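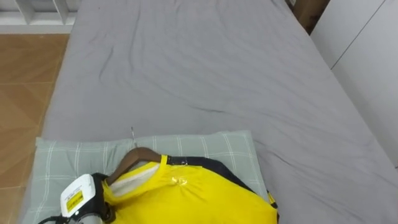 A gray fitted sheet on a mattress, with a checked pillowcase.

A fitted sheet is a piece of bed linen with elastic sewn into its corners or all the way around its edge, made to hold on to a mattress while people sleep, turn over, and get up again. It is also called a bottom sheet or a contour sheet, and in a good many households it is simply "the stretchy one." It lies between the mattress (or the mattress pad, if there is one) and the sleeper, and it is usually sold alongside a flat sheet and one or two pillowcases in a matching or friendly color.

Background

For a very long time the bottom sheet was just another flat sheet, tucked under the mattress on all four sides. Tucking well was a skill that got passed along in families, hospitals, and boarding houses, and anyone who grew up with it will remember the folded corner that had to be pulled tight at an angle. The trouble was that even a fine tuck worked itself free after a restless night or two. Sewn corners came along as a help with this, and elastic made them easier still to pull on and off. Fitted sheets became ordinary household goods during the twentieth century, although plenty of people still prefer two flat sheets and will happily tell you why.

In the hill town of Noltorach the older way held on longest in the guesthouses, where beds came in every imaginable size and a flat sheet could be made to suit any of them. The Yaman mill, lower down the valley, wove cotton sheeting for those guesthouses and at its busiest turned out 2,000 sheets a month, nearly all of them flat. Its first fitted pattern had elastic at the head end only and was bought mostly for children's beds.

Construction

The main panel covers the top of the mattress, and the sides drop down to form what makers call the pocket. Pocket depth matters a great deal, more than most shoppers expect, and a sheet cut for an old thin mattress will spring off the corners of a deep modern one. A pocket of 9 inches suits many plain mattresses, but toppers and pillow-top styles need more.

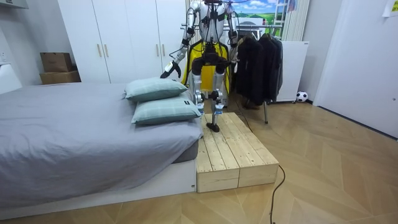

On the matter of corners, Pisero wrote in to the household pages of the Brorance Almanac that elastic running the whole way around was worth the extra money every time, and that sheets with elastic only at the corners had always ended up bunched under the knees by morning. The Almanac printed the letter in full and was still getting replies to it in April.

Materials and weave

Cotton is the usual choice, followed by blends of cotton and polyester, which wrinkle less and dry sooner. Linen, bamboo-based fabrics, and brushed flannel all have their loyal followers. Percale is a plain weave with a crisp, cool hand, while sateen is smoother and a little heavier. Jersey sheets are knitted, so they stretch much like a T-shirt.

Thread count is the number of threads in a square inch of cloth. A single-ply percale at 300 can feel lovely and last for years. Labels showing 700 or higher often count each strand of a twisted yarn separately, so the figure is hard to compare from one brand to the next.
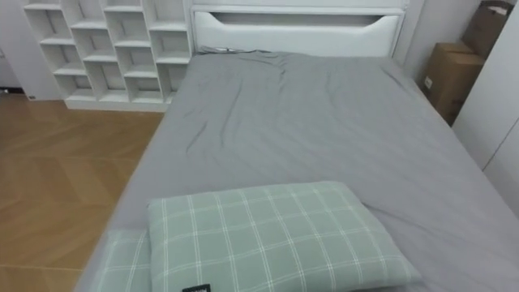 Fitted sheet wrapped over the sides of a mattress, with a white headboard behind.

Care and folding

Most fitted sheets can be machine washed in warm water. They do have a habit of swallowing socks and pillowcases in the dryer, and it helps to stop partway through and shake everything loose. High heat wears out elastic sooner than anything else.

To fold one, tuck the corners into each other until all four are nested, lay the sheet down, turn the elastic edges in to make a rough rectangle, and fold that into thirds. Some people roll theirs instead, or keep the whole set stored inside one of its own pillowcases.

See also: Bed size; Flat sheet; Mattress pad; Percale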